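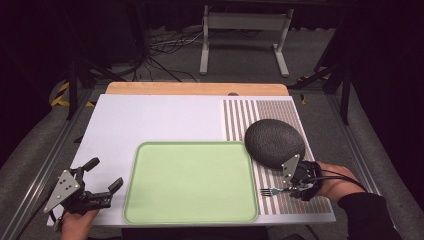
Table-setting work with the hand-held grippers. The right-hand one is holding a fork.

The fault that cost Tien-fu Man most of January came down to a connector smaller than a fingernail. He runs the table-setting work at Pluven, where people use pairs of hand-held grippers to pick up cutlery and other small things and put them down again. The recordings are then used to train a two-armed robot in the next room to do the same job.

The first sign of trouble came from the robot. It had been placing forks on a tray without much fuss, and after a new round of training it began dropping them short.

"It would pick the fork up properly, carry it across and open its jaws too soon," Man says. "Sometimes it was over the tray, sometimes over the mat. Twice it closed again on nothing and carried on as if it still had the fork. I assumed it was the arm."

That assumption took nine days to get rid of. The team swapped the gripper on the robot, checked the motor and went back to an older version of the control software. The forks kept falling. When they loaded the previous model, the one trained before the new recordings went in, the robot behaved itself.

"That was when I should have stopped and looked at the data properly," he says. "We did look, but we looked at the video, and the video was fine. You see a hand, you see a fork, the fork goes where it should."

The video was only half of it. Each hand-held gripper, a model called the Pritanine, also reports how far its jaws are open. On the right-hand unit that reading was freezing for short spells, then jumping to catch up. In the worst recordings the number said the jaws were shut for a full second after they had opened, or open while they were still holding something.

Man found it by plotting the jaw reading for one recording and playing it next to the video. "The line goes flat. A real hand never gives you a flat line, there's always a bit of wobble. Once I'd seen it in one, I could see it everywhere."

Of 371 recordings in the batch, 116 had at least one freeze. All were from the same right-hand unit. The left-hand one was clean throughout.

The cause was the cable where it enters the body of the gripper. Reaching across the work area and back bends it at the same point each time, and a pin inside the connector had worked loose. Held still on a bench, the gripper tested perfectly. Moved to the far side of the table with the wrist turned, it dropped out.

"All our checks were done on the bench," Man says. "You plug it in, open and close it, look at the number, sign the sheet. It passed every morning."

Boltaretti, which supplied the grippers, replaced the cable and sent a small clamp to stop it flexing at the connector. Man has no complaint about that, though he would have liked the unit to report the fault itself. When the signal was lost, the gripper simply repeated its last good value with no warning attached. An update now marks those values as missing.

There was a safety side to it too, and he is more uncomfortable talking about this. During the testing a colleague reached in to pick up a dropped fork while the robot was paused between moves. The jaws closed a few centimetres from her hand. She was not touched. The pause was only a wait in the program, and the arm still had power.

"We had got into the habit of clearing up after it," he says. "When something drops forks all day you stop thinking of it as a machine that might move. The rule was already there – stop button first, then reach. We weren't doing it."

The rule is now enforced by a light barrier across the front of the robot's table, which cuts power to the arms. It also makes testing slower, and he has had some grumbling about that.

The morning check has changed as well. Whoever is recording now moves each gripper through three fixed positions, including the far corner with the wrist turned over, and opens and closes the jaws in each. A short script called Ho goes through every recording before it is saved and rejects any with a flat jaw reading during movement.

The affected recordings were thrown out. Man considered repairing them by working out the jaw opening from the video, and tried it on a few, but the fingers hid the jaws too often for him to trust the result. People are recording them again, fork by fork, and he expects that to run for a few weeks yet.

The old cable is in his desk drawer. He would like to cut the connector open and photograph the pin, but Boltaretti has asked for it back.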